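Chapter 7
Returned Goods and the Small Seller

After you study this chapter, you should be able to:
explain why a returned article is seldom worth its first price
calculate the full cost of one return
write a returns policy that a customer can understand in one reading

Key words: return rate, grading, restocking, write-off, refund window

7.1 A parcel comes back

In the previous chapter we followed an order from the shop's website to the door of the customer. Many books on retail stop at this door. For a seller of clothing the story continues, and often the second half of it decides if the season ends with a profit or with a loss.

Let us take the case of Pustmont, a small company which sells rain jackets and work trousers by mail. Its owner, Genivaldo Frota, began the business in February with one model of jacket in four sizes. He bought 2,000 pieces and set the price at 50 dollars. In his first plan he wrote one line for returns, and in this line he put only the postage. By the end of the season 243 jackets had come back to him. Most of them had no defect. The customers had ordered two sizes, kept one, and sent the other.

Frota had made a mistake which is very common among beginners. He considered a return as a sale that did not happen. In reality a return is a piece of work, and it has its own costs, which we will now examine one by one.

7.2 What happens to the article

When a parcel is received, somebody must open it, find the order to which it belongs, and look at the article. This last step is called grading. A jacket with its labels, clean and without smell, receives grade A and can be sold again as new. Grade B is given when the article is good but the bag or the label is missing. Grade C means that the article shows signs of use. It may be sold at a lower price, given away, or written off. 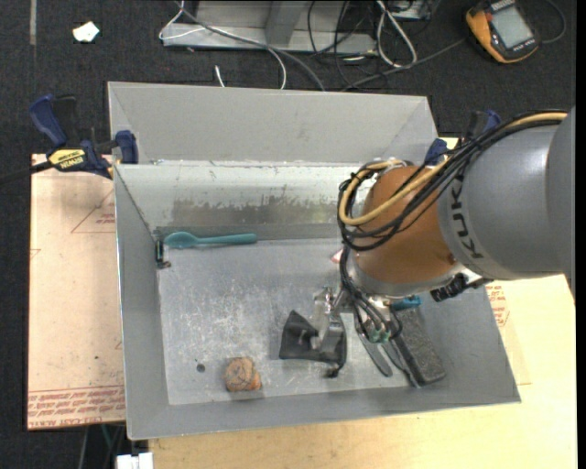 Grading looks simple, but two workers can easily give different grades to the same article. For this reason the rules should be written down, with samples of each grade kept near the table. At Pustmont the first rules filled one page. They said nothing about pet hair, and in the second month a note had to be added.

After grading comes restocking. The article is folded again, put in a new bag, and entered in the stock list. It is important that the entry is made on the same day. A jacket which is on the shelf but not in the list cannot be sold, and in a seasonal business three weeks of delay can change a grade A article into a clearance article.

7.3 The cost of one return

We can write the full cost of a return as the sum of four parts:

Cost of return = postage + labor + packing material + loss of value

The first three parts are easy to find in the accounts. The fourth is the difference between the first price and the price for which the article is finally sold. If a jacket of 50 dollars is sold in clearance with a discount of 20 dollars, the loss of value is 20 dollars, even if the jacket itself is perfect. Beginners often forget this part, and it is frequently the largest.

Note also that the cost is not the same for all products. Trousers come back more often than scarves, for the simple reason that a scarf has no size. A seller should therefore calculate the return rate for each product separately, and only afterward for the whole shop.

Before you continue with section 7.4, choose a clothing shop from which you have bought something and read its returns policy. Write down the length of the refund window, who pays the postage, and in what condition the article must be. We will use your notes in the first exercise.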